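Plunwood Folding Craft Table in Mint: my review after a lot of sewing
Posted Saturday, December 5, 2020
Filed under: Sewing room, Furniture

So I finally caved and bought a proper table for my sewing. I've been quilting at the kitchen counter since April, which sounds fine until you try to make pasta with a half-pinned baby quilt in the way, and I have moved that quilt so many times that I've lost pins in places I don't want to think about. (One was in the bread box.)

I'd been going back and forth between three tables. The Treloar hobby desk is gorgeous and has a drop-in well for the machine, but it was way past what I wanted to spend and it weighs more than I do. The Mondex one was cheap and cheerful and the reviews were all over the place, with a lot of people saying the legs wobbled when they sewed at any speed. The Plunwood sat in the middle, it came in a pale green I liked, and the store over in Rindcombe had one set up on the floor so I could go lean on it. I leaned on it a lot. I think the man at the register was getting worried.

Getting it home and up

It comes flat in one long box. I got it up the stairs by myself, but I wouldn't do it again, and I took a nice little chip out of the paint on the landing. The legs are already attached, so all you're doing is swinging them out and tightening four knobs underneath. The instructions say ten minutes. I took 40, mostly because I put it together right side up the first time and then couldn't see the knobs. Flip it over on a blanket and do it that way!

There's a bag of little felt pads in the box too, and they're useless. Two came off the first time I scooted the table across the floor. I bought better ones at the hardware store and those have stayed put.

Sewing on it

The thing I cared about most was shake. My machine is an old heavy one, all metal, and at full speed it'll walk itself across a flimsy table. On the Plunwood it stays where I put it. There's a tiny bit of bounce if I really floor it on a long straight seam, and I can see it in my water glass, but it never made it into the stitches. I pieced a whole twin-size top in a week and my points match better than they ever did at the counter, although I'd also like some of the credit for that.

Height is good for me sitting down. Standing up to cut, it's too low, and my back lets me know after half an hour. I looked into bed risers and then chickened out because I didn't love the idea of that heavy machine up on plastic cups. If you do most of your cutting standing, go look at something with adjustable legs, or do what I've gone back to doing, which is cutting at the kitchen counter after dinner. Yes, I know. The whole point was to get off the counter.

The size is the other thing to think hard about. It's a small table. There's room for the machine, a little mat to the right of it and a cup of pins, and then you're pretty much done. When I started quilting the twin, all that weight hung off the back and pulled on the needle, and I had to shove the ironing board up behind to hold it. That worked great, by the way! Same height when the board's on its second notch. For bags, doll clothes, baby quilts, hemming, all of that, you'll never notice.

The top

Okay, the finish. I love how smooth it is. Fabric slides right across it, and there's no shine, so I don't get the lamp glaring back up at me when I sew at night. It shows lint and thread like crazy, though. Dark thread especially. I wipe it down with a damp cloth when I'm done and it comes right up.

I've tested it by accident in a few ways. Chalk pencil: gone with a wipe. The blue wash-out pen: gone, but I had to rub. Coffee ring: gone. Permanent marker: still there, a faint gray dash on the left, and I've decided to put the pincushion on it forever. I haven't set an iron on it and I wouldn't. The booklet says no hot things and I believe the booklet.

Clamps are a little fussy. My clip-on lamp grips the edge fine. The clamp on my hand-crank bias tape winder will only go on if I pad it with a scrap of batting, and even then I have to snug it up again every so often.

Folding it away

I was sure I'd fold it up every night. I've folded it up twice. The knobs are stiff and there's nowhere to set the machine while you do it, so it just lives against the wall now and I've rearranged my whole life around it. If you have a really tight space and you need the folding part to be quick, this would bug you. It does fit behind a door when it's down, I'll give it that.

Price and the other stuff

I paid 341 for it with the delivery I then didn't use (long story, I got impatient and went and picked it up). That's a lot for a small table. You can get a plain one for a fraction of that and it would hold up a lamp and a plant just as well. What you're paying for is the steadiness, and for me that's been worth it, because I sew nearly every day. If you sew a couple of times a year, I'd save the money and buy fabric.

One of the four knobs had a stripped thread when it arrived. I emailed Plunwood on a Monday and they mailed out a new one with no fuss, though it took around 30 days to get here and I sewed on three good knobs and a zip tie the whole time. It held!

Things I'd change: a bit more depth front to back, knobs that are kinder to sore hands, and felt pads that stick. A leaf on the back for big quilts would be a dream and I'd pay extra for it.

Would I buy it again? Yep. I'd get the mint again too. They also do a gray and a white and I saw both in the store, and they looked like office furniture to me.

Next up is the rolling thread cart from the same line, if it ever comes back in stock. I'll add a note to this post about how the finish is holding up once I've got another quilt or two done on it.

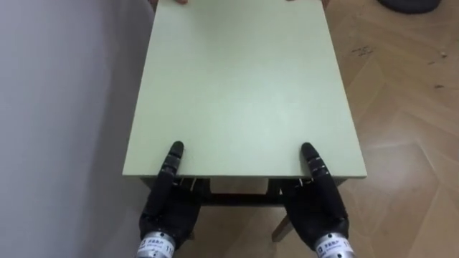

The top in mint, with nothing laid out on it yet.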